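The draught on the stairs

Malte Diekmann has lived in the same end-of-terrace house in Stastham for most of his working life, and for most of that time he has worn a jumper on the stairs. The landing window faces north. In January the curtain in front of it used to move when the wind got up, and in the mornings he wiped the sill with a tea towel kept there for the purpose.

Last spring he had the front door replaced, and the landing window along with it. He had put it off for years, partly because of the cost and partly because he liked the old door. It was a four-panel door with a brass letterbox, and it had warped so far that a pound coin could be pushed through the gap at the top corner.

"I thought the window was the problem," he says. "The fitter put his hand by the door and told me to start there."

The fitter was Dirk Reuter, who works on his own and covers Stastham and the villages to the east. Reuter says most of his customers ring up about glass when the trouble is somewhere else. Old frames move. Seals harden and shrink. A letterbox with no brush or flap on the inside lets in a surprising amount of air, and so does a keyhole. He carries a smoke pencil and walks round the house with it before he gives a price, and he has talked people out of work as often as into it.

For Diekmann's door he quoted £1,313, fitted, with a new threshold. A second firm had asked for £1,052 but left out the threshold and the making good of the plaster. Diekmann read both quotes at the kitchen table and nearly missed the difference. Reuter advises anyone comparing prices to ask for the same list of items from each firm: the frame, the sill, the trims, the sealing, the removal of the old unit and the repair of the reveal. If a line is missing, ring and ask.

The landing window was a smaller job at £487. It is a plain casement, double glazed, with a trickle vent in the head of the frame. Diekmann did not want the vent at first, having spent years trying to keep air out. Reuter told him that a tight window on a stairwell with no other ventilation would stream with water by the first frost, and the vent went in.

Not everyone replaces. Two streets away, Kai Hamann kept all of his sash windows and had them overhauled. The sashes came out one at a time, were eased, re-corded and fitted with brush strips, and went back the same day. He then added secondary glazing in the bedrooms. The road noise dropped more than he had expected – he now sleeps through the bin lorry – and the rooms hold their heat into the evening. The drawback is cleaning, as there are twice as many panes and the inner ones have to be slid aside to reach the outer.

Hamann's house is in the conservation area, which limited his choices. Anyone in the same position should speak to the council before ordering anything. Reuter has seen finished windows standing in a garage for months while the owner argued over the width of a glazing bar. 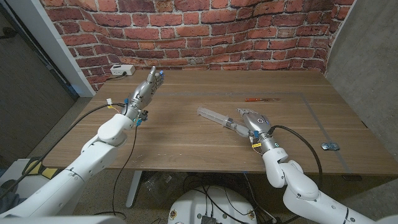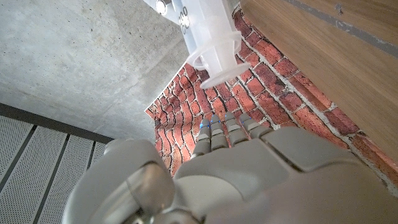
Timing matters as well. Spring and early autumn are the busy months, and a good fitter may have a long waiting list. Diekmann waited 40 days between paying his deposit and seeing the van. The door took a morning and the window took the afternoon, and by five o'clock the dust sheets were folded up in the hall.

He kept the old brass letterbox. It would not fit the new door, which has a narrower opening with a brush on both sides, so it is on the shelf in the shed with the hinges. The new door is dark green. It was stiff for the first few weeks and Reuter came back to adjust the keeps, which he does without charge in the first year.

The curtain on the landing has gone to the charity shop. Diekmann has put a chair there instead, and he reads on it in the mornings until the post comes.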